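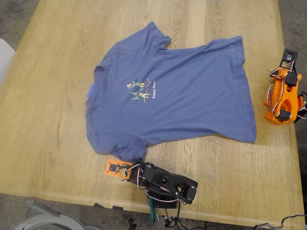
Wanted: laundry critics for an open day

Lement is holding an open day in Dirnalstead in April, and we need 18 people to come and watch robots handle T-shirts. You'll also be asked to write down what you think of them, fold a few shirts yourself, and eat from a buffet whose budget I have seen and won't discuss.

Doors open at 9:30 on the Monday. We finish at four. You don't need a background in engineering, and if you have one, please try to keep it to yourself until lunch.

What you'd be doing

The morning is a demonstration. Two small arms, one black and one orange, share a table and a shirt. They reach, pinch, lift, put down, think it over and reach again. You sit close enough to see the fingers and you fill in a score sheet while it happens. The sheet asks things like "At what point did you want to step in and do it yourself?" In rehearsal, a colleague from accounts wrote "before it started," and we've kept that one as a benchmark.

After coffee it's your turn. You'll fold 12 shirts the way you fold them at home. Please don't practice. We had a very diligent man last year who had clearly been watching videos, and his results were beautiful and of no use to anyone. Bring one shirt of your own if you like, the more shapeless the better. Slogans and cartoons are welcome. Anything you'd be embarrassed to see under bright light for an hour should stay in the drawer.

The afternoon is a group discussion led by Gregor Geddes, who runs our home robotics work and can talk about sleeves for longer than you'd believe possible. He has been asked to stop at 3:30.
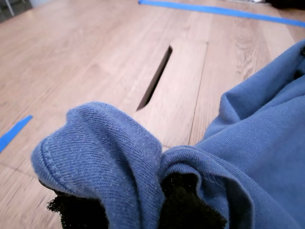
Cloth is hard for a machine, and that's the main thing we want visitors to see up close. A box keeps its shape when you pick it up. A shirt turns into a different object every time, and whatever you learned about it a second ago is out of date. Much of our argument this year has been about fingertips: a smooth jaw behaves one way on cotton, and a rough, fuzzy pad with a good roll of blue knit bunched over it behaves another. Both camps in the office are sure they're right. You'll get to handle the fabrics and the pads (while they're not attached to anything with a motor) and vote. The vote isn't binding, but the losing side will be unbearable, so choose carefully.

Who we're looking for

Adults who do laundry. That's nearly the whole specification. We'd especially like to hear from people who do it for a big household, people who have done it for a living, and people who find it difficult with one hand or with sore ones. Left-handed folders are badly underrepresented in our notes.

You should be comfortable sitting for up to 45 minutes at a stretch and saying out loud when something bores you. Enthusiasts are fine. Skeptics are better, and there's a quota.

We can't take employees of Lement or their spouses, who have heard all of this at dinner.

What you get

A payment of $95, lunch, and a parking space if you tell us in advance. The bus from Rozīte Street stops outside, in the sense that you can see the building from it. Everyone also gets a Plavico tote bag. Plavico is the name of the project, and we ordered 303 bags for a launch that 40 people attended, so feel free to take several.
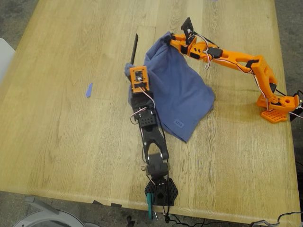
House rules on the day

Stay behind the tape line during demonstrations, even when a shirt is being held up by one corner and you're sure you know what it needs. Keep drinks off the tables. Tie back long hair and leave dangly scarves on the coat rack. Photos are allowed except during the discussion.

The arms may stop partway through a run. Someone will restart them. Please don't clap when this happens — the team can tell which kind of clapping it is.

How to apply

Send us a short note with your name, a phone number, how many people you wash for, and a sentence or two on how you fold a T-shirt. Put "Open day" and reference 534 in the subject line. Diagrams are accepted. We'll reply to everyone, and if we run out of seats we'll keep a waiting list.

Access needs and food allergies can go in the same note. The demonstration room is on the ground floor, and the lunch room is next door.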